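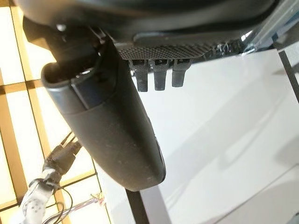 Chapter 7
Wrist cabling and loss of grip

In April a service robot at the Levport test kitchen let go of a plate halfway between the sink and the dishwasher. The controller reported a healthy hand throughout. The log held 3343 lines for that shift, and only two of them mattered: a short drop in the supply to the hand, followed by a normal start-up message. The fingers had lost drive for 900 milliseconds and had then come back as if nothing had happened.

Tumelo Maluleke and Thảo La, who investigated the fault, replaced the hand first. The fault came back. They then moved the wrist slowly through its full range with the supply voltage on a recorder, and found that the dropout occurred only when the wrist was turned outwards by more than 33 degrees with the elbow raised. One conductor had broken inside its insulation, close to a connector. The outside of the cable showed no damage.

Faults of this type are called intermittent opens. They are hard to find for two reasons. The break closes again when the arm returns to its rest position, where most checks are made. The hand also restarts faster than many controllers poll it — the Gikow controller used at Levport polled once a second — so the loss can fall between two readings.

7.1 Where the cable bends

Any cable that crosses a joint must either bend or twist when the joint moves. A loop of spare length spreads the bend over a longer section. If the loop is too short, the bend gathers at the connector. If it is too long, it can catch on a door, a rack or the edge of a worktop. 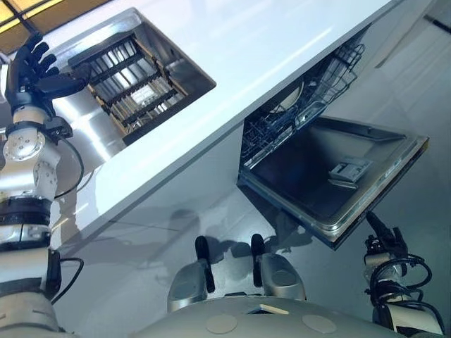
Figure 7.1 Work at the sink and open dishwasher. A black cable loops from the wrist of the raised arm.

Loading a dishwasher is a severe test of the loop. The hand must reach over the worktop and then down to the racks, so the wrist and elbow pass through large angles on every cycle.

7.2 Safe state on loss of drive

A hand that loses power may hold, relax or open, depending on its gearing. The designer must know which. In the Levport case the fingers relaxed, and the arm carried on along its path with an empty hand. Dayana Benavides later changed the supervisor so that any restart of the hand stops the arm and latches a fault until a person clears it. The change did not cure the broken conductor, but it would have exposed it on the first day.

The rest of this chapter covers bend radius, strain relief, continuity testing under motion, and the choice of safe state for hands with and without self-locking gears. Readers who have not met latched faults should read Section 4.2 first.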